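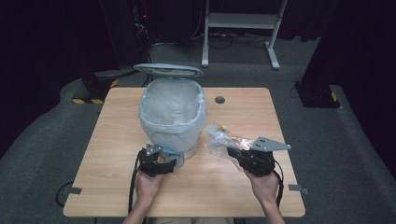 Small bins, quick notes

Desk bins, craft table bins, the little one by the bathroom sink. Same rules for all of them more or less. Wrote these up for my sister when she moved to Ditham and people kept asking for a copy, so it's going up on the page.

Liners

Fold the edge over the rim, all the way round. A good two inches if the bag allows. If it only just reaches, the bag is too small and will slide in the first time you drop something with any weight to it. Apple core, wet teabag, gone.

Bag too big? Twist the spare bit at the back, tuck it under. Or a rubber band round the outside, under the rim. Not on bins where the lid sits down over the rim, the band stops it closing.

Push the air out from underneath before you start using it. Fist in, press to the bottom. Otherwise you get a balloon and the bin is "full" after three tissues.

Spare liners go in the bottom of the bin under the one in use. 5 is plenty. I used to keep the whole roll down there and it got damp and stuck together, so dont.

Lids

Pedal lids: if you're sorting a drawer or clearing a table, flip it right back and leave it up till you're done. Much quicker. Some won't stay up on their own - clothespin on the back edge does it.

Lid smells even when the bin doesn't? Underside. Everyone wipes the top. Dish soap, old toothbrush along the hinge, dry it before you shut it.

Squeaky hinge - one drop of cooking oil works but goes gummy after a few months. Candle wax rubbed on is better.

Bin up on the table

For big clear-outs I put the small bin up on the table with me. No bending, no missing. Wipe the bottom of it first, or stand it on newspaper. Put it toward the back so the front is free for working and you're not knocking it with your elbow.

Not on a table you eat at. Well. I do, and then I scrub the table.

Wrappers

Crinkly clear plastic is the worst thing for filling up a little bin. It springs back. You scrunch it, let go, and it's the size of a cabbage again.

What works:
Flatten it, fold in half longways, then again, then tie in a loose knot. Stays small.
Or stuff all the little ones inside the biggest one and knot that.
Sticky labels on it, fold so the sticky side is in. Otherwise it clings to the liner and comes halfway back out when you pull the bag.

Tip out crumbs first. Ants at our place in September, came straight for the bin in the sewing room, and all that was in there was cookie wrappers.

Check if your town takes soft plastic. Ours in Priltthorpe has a drop-off but they want it clean and they don't want the noisy kind. Ask, don't guess.

Desks with a cable hole

The round hole at the back of a desk eats things. Staples, pen caps, the torn-off corner of a sugar packet. If you're sweeping scraps toward a bin, sweep away from the hole. Or lay a jar lid over it while you work, if there's nothing running through.

Crumbs already down the sides - dry paintbrush, one inch, go round twice. Vacuum after.

Emptying

Small bins every couple of days, even half full. Tie the bag while it's still in the bin, then lift. If it sticks, tip the bin on its side and let some air in behind it. Don't yank, thin bags split at the bottom seam evry time.

Baking soda in the bottom, a spoonful, under the spare liners. Change when you remember.

Rinse the bin itself once a month. Outside with the hose if you can. Upside down to dry, and properly dry before the new bag goes in.

Areti Ververidis
26 October 2024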